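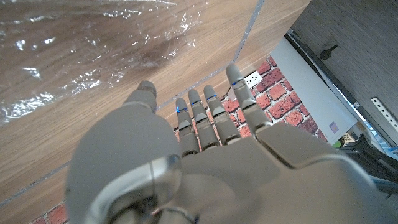
I've now had a bit over a fortnight with the five-digit hand on the Nirnadmont arm, and I promised you all a proper comparison with our old two-jaw Ernasel gripper, so grab a cuppa. The short version is that I like the hand a lot more than I expected to, and it still drives me up the wall some days. The test everyone asked for was thin plastic, the clear crinkly sort of film that's lying on the wood-grain table behind the fingers. It's miserable stuff to grip. It shines, it folds where it likes, and the wrist camera sees glare one second and tabletop the next. The little blue marks near the upper finger joints have been handy for me when I'm scrubbing back through footage, as I can tell at a glance which way each finger is pointing (grey fingers on grey palm plates get confusing fast!).

So, numbers. I ran 200 picks with each gripper on the same film, same controller, same lighting, and the hand dropped or missed 17 of them. The Ernasel missed 64. Before the two-jaw fans write in, yes, I had the standard rubber pads on it, and yes, Gizella Hajdu has already told me I should have tried the soft ones. She's probably right, and she's lending me a set.

Where the old gripper wins is speed and fuss. It opens, it closes, you go and have lunch. With the hand I spent two whole evenings tuning the thumb, which kept arriving a fraction ahead of the first finger and shoving the film away before there was anything to pinch it against. I ended up delaying the thumb in the Prosska controller and dropping the closing force well below the default, and after that it was a different machine. If you're on the older Prosska firmware you won't find the per-digit delay setting. Update first, and save your calibration before you do, or you'll be doing it all again like I did.

The wrist camera I'm less sold on. It's lovely to have the view over the back of the hand, but the thumb base takes up a huge chunk of the lower left, and the fingers cover the spot I most want to see right when they close. I've bodged up a bracket that shifts the camera outward a little and I'll report back once I've run the same picks with it. If anyone has a Hämmerli side mount they're not using, I'd happily swap you some spare cable chain for a loan.

Next up is a wear test, 2,000 open-and-close cycles on each gripper with nothing in them, then the film picks all over again to see if anything's drifted. I'm hoping to have that written up by September. Send me your awkward objects in the meantime, the floppier the better, and please no more wet sponges.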